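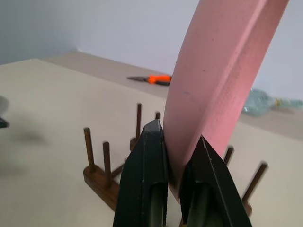
A dark brown wooden dish rack with upright pegs, on a cream-colored tabletop, with a piece of pink foam. Photo: Stadlow

FOR IMMEDIATE RELEASE
15 September 2020

Stadlow Asks Dish Rack Makers to Drop "Fits Any Kitchen" Claims

Household goods reviewer publishes findings on wooden peg racks, and says most of the promises on the packaging do not hold up at the sink

STADLOW – Shoppers looking for a wooden dish rack are being sold a good deal of hope along with a few dowels, according to a review released today by Stadlow, an independent publisher of household goods tests. The review covers nine peg-style racks and compares what their makers say about them with how they did over a month of ordinary washing up in May.

The short version is that a peg rack holds dinner plates upright. Stadlow found little support for the rest.

"Universal" is the word that appears most often on the boxes, and it is the one the review treats least kindly. Pegs are set at fixed distances. A thin plate slides between them and leans. A deep pasta bowl may not go in at all, or goes in and tips toward its neighbor. Several makers answer this by showing their racks loaded with matching plates from a single set, which few households own.

The Herier rack, the most expensive in the group, is sold as a rack that "adapts to your dishes." Stadlow's testers could find no part of it that moves. Asked about this, Herier replied that the wording refers to the different ways an owner might choose to load the rack. Stadlow has printed the reply in full and does not find it persuasive.

The Vovach rack comes flat and is put together at home. Its maker promises assembly without tools, and that much is true. The leaflet also promises that the pegs "will never work loose." Two pegs on the test sample could be turned by hand by the end of the month. Vovach says the pegs should be pushed in again from time to time, advice that does not appear in the leaflet.

Dark finishes get a section of their own. Brown and near-black racks have become common in stores, and the usual claim is that a darker color hides water marks. Stadlow's testers saw chalky marks sooner on the dark racks than on the pale ones. Anyone with hard water should take the store display with caution – nothing on it has ever been washed.

The review is no easier on the extras. Foam pieces are now sold separately as cushions for pegs and glass rims, often in bright colors and at prices that are hard to square with the amount of foam involved. Foam does soften a knock. It also holds water, and a soaked cushion pressed against a wooden peg works against the whole point of a drying rack. Stadlow suggests buying the rack first and living with it before spending anything on accessories.

One product did somewhat better than expected. The Thiele rack makes almost no claims, listing its length, its width and the type of oil used on the wood. It held plates, took up a fair amount of counter and needed drying off underneath like all the others. Stadlow rates it the best of the group and notes that this is modest praise.

The review also draws on a reader survey that received 2,570 replies. Of the readers who owned a wooden rack, over 40 percent said they had moved it off the counter within a year. The survey was open to anyone who cared to answer, so the figure should be read as a rough guide and should not be quoted as a national number.

Stadlow is asking makers to print peg spacing on the outside of the box, to say plainly whether the wood is oiled or varnished, and to stop using "universal" for any rack with fixed pegs. So far Thiele has agreed to the first request. Herier and Vovach have said they will look into it, an answer Stadlow has heard before in reviews of knife blocks and bread bins.

The full review, including measurements and the replies from all makers who sent one, is available to subscribers. Printed copies can be ordered from the Stadlow office under item number 399.

About Stadlow
Stadlow publishes tests of kitchen and household goods. It buys the products it reviews at normal store prices and carries no advertising from the companies that make them.

Press contact
Stadlow Press Office
Review copies are available to news outlets on request.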